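Bimini top keeps folding down when under way – what am I missing?

Posted 2024-07-14 in Canopies, covers and upholstery

**Kieran Kinsella**

Hi all, quick one hopefully. Bought a second hand Karmont day boat in the spring, kept at Urkelthorpe, and it came with a bimini over the back seats. Fine on the mooring. Fine pottering up to the lock. But as soon as I open her up on the wide bit the whole thing starts to lean back and then slowly folds itself down onto whoever is sat behind me. Mother in law last time. Not popular.

It's a two bow frame, webbing straps at the front, rigid struts at the back. Straps are as tight as I can get them by hand. Fabric is a bit baggy in the middle, maybe stretched, maybe always was. Previous owner said he "never had any bother" but I get the feeling he never went above a walking pace either.

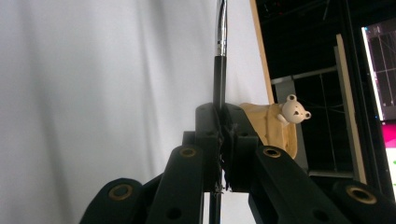
## Things I've tried so far

- new webbing on the front straps, same length as the old
- swapped the plastic deck hinges for steel ones (Nultico, off the shelf)
- moved the front strap eyes forward a bit, one side only becuase I ran out of daylight

Still does it. Is it the fabric, the frame or me? A whole new canopy from Chidiac is more than I want to spend on a boat this size. Would rather fix what I've got.

Also while I'm here – anyone know if the struts are meant to have a bit of play where they meet the bow? Mine do. Can rattle them with one finger.

**Wiebke Kettler**

The play in the struts is your problem, or most of it. Rear struts on these should be solid once pinned. If you can rattle them, the wind gets under the front edge, the bow rocks back a touch, strap goes slack, more wind gets in, down she comes. Same thing happened on ours.

What I'd do, in this order:

1. Take the pins out of the strut ends and look at the holes. If they've gone oval, new end fittings. Cheap. Don't bother with bigger pins, they just wear it faster.
2. Check the little grub screws that hold the end fittings onto the tube. Ours had backed out on both sides. Bit of threadlock, let it cure overnight.
3. Finish moving the other strap eye! With one forward and one not you are pulling the frame skew every time you tighten. Measure from the transom, not by eye.
4. Only then look at the fabric.
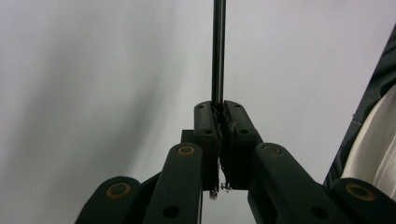 *Thin dark rod, held upright*

On the baggy fabric – you can take up to 75 mm out of the middle seam without it looking daft, any sailmaker will do it. But get the frame right first or you'll be taking it in twice. And fill the old strap eye holes properly, with sealant and a screw, not just a blob. Water gets into the core and then you've got a much bigger job on.

Lastly, most biminis aren't meant to stay up at speed anyway. We drop ours into the boot (the zip sleeve, not the footwear) for anything quicker than 7 knots. Takes two minutes once you've got the knack.

**bilgewater3**

just take it off mate. had one on my old boat, folded it away in july and never put it back. hat and suncream

if you do keep it get a third strap down the middle at the front, bit ugly and you bang your head on it but it wont go anywhere

**Kieran Kinsella**

Cheers both. Had the pins out this morning, holes on the port side are egg shaped. Starboard not so bad. Have ordered ends for both and will do the other eye when they come. Wiebke – did you drill the new eye holes oversize and fill with epoxy first or just go straight in?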